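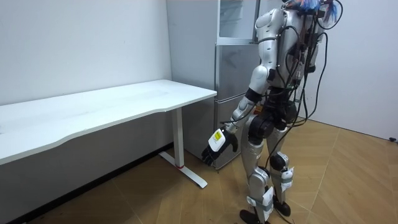
4.2 Placement of bottled drinks on shared desks

The second part of the study concerns the short trip between the refrigerator and the nearest flat surface. In small offices this surface is seldom a kitchen counter. It is more often a desk that was bought for another purpose and pushed up close to the refrigerator when the room was rearranged. At the Trallcombe site, all 10 rooms included in the survey had a desk or table within reach of the refrigerator door, and in most of them it was the only place to set something down.

Observations were made in November, during normal working hours. Two observers kept written records using the Kirnerik placement sheet, which divides a tabletop into a back strip, a front strip, two ends and four corners. An item was entered once, at the moment it was released, and was not followed afterward unless it was moved within the same visit. Items placed on the floor, on a chair or on top of the refrigerator were left out of the analysis and are treated in Section 4.4.

A total of 802 placements were recorded. Bottles made up the largest group, followed by mugs, lunch containers and cans. Glass and plastic bottles were entered under one heading, as the observers could not always tell them apart from where they sat. This was corrected on the later version of the sheet, but the earlier entries could not be separated again and the two materials are reported together throughout.

The end of the desk closest to the refrigerator was used far more than any other zone. This agrees with the earlier Hutsuliak survey of staff rooms, which found that people tend to put a drink down at the first free spot on their way and do not look for a better one. What that survey did not record was the distance from the edge. In the present work 122 bottles were released at a corner, and these were examined separately. Corner placements were found on crowded desks, as expected, but also on desks that were otherwise clear. Lack of space alone therefore does not explain the choice.
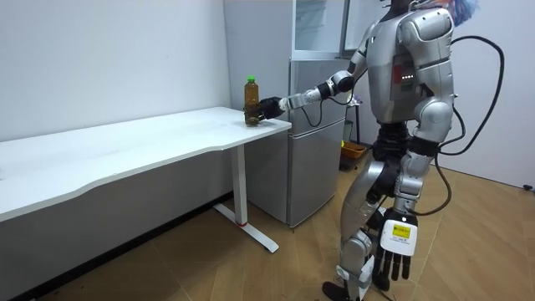
Photo: Olga Morais, Plirneo

Figure 3. Bottle at the front right corner of a white desk. The green screw cap is on, and the rest of the visible desktop is clear.

The arrangement in Figure 3 belongs to the type entered as "corner, clear surface" on the placement sheet. The bottle is at the far right end of a long desk, with a wide area of open surface to its left. In written comments, office staff gave several accounts of why they favored this position. Some wished to keep the working part of the desk free for papers. Others said that a drink left in the middle of a shared desk seemed to claim the whole of it. A smaller group had no particular view and appeared surprised to be asked.

The shape of the desk edge was also noted. Where the front edge was curved or wavy, the two observers at first disagreed on where the front strip should begin. The rule finally adopted was to draw the strip parallel to the wall side of the desk and to ignore the curve. Under this rule a bottle standing close to a bulge in the edge may be entered as a middle placement even though it is near the drop. Entries of this kind were marked with a small "c" and checked a second time by Morais, who had not been present in the rooms when they were made.

Desk supports were recorded because of complaints about wobble. Several of the desks stood on slim columns with long feet, an arrangement that leaves the floor beneath mostly open and makes cleaning easier. Staff in two rooms reported that leaning on the end of the desk caused it to dip. No measurement of this movement was made, and it should be regarded as reported only. It is nevertheless relevant to the placement of tall, narrow containers, and facilities staff were advised to tighten the column fittings before the second round of visits.

Caps were treated as a separate item on the sheet. A bottle could be entered as capped, open, or open with the cap lying nearby. The last of these proved hard to apply, as a cap might be in a pocket, in the trash or behind another object. After the first week, the observers entered only "capped" or "not capped." Color of the cap and color of the contents were noted where visible, since in shared refrigerators these are often what people go by when picking out their own drink. Names written on labels were not copied down.

The results in this section apply to small rooms in which the refrigerator and the desk stand close together. They should not be extended to full kitchens, where a counter is normally available and where the first free spot may be a sink drainer or a stove cover. Rooms with a second table near the door were also few at Trallcombe, and a comparison between the two layouts is left to Section 5.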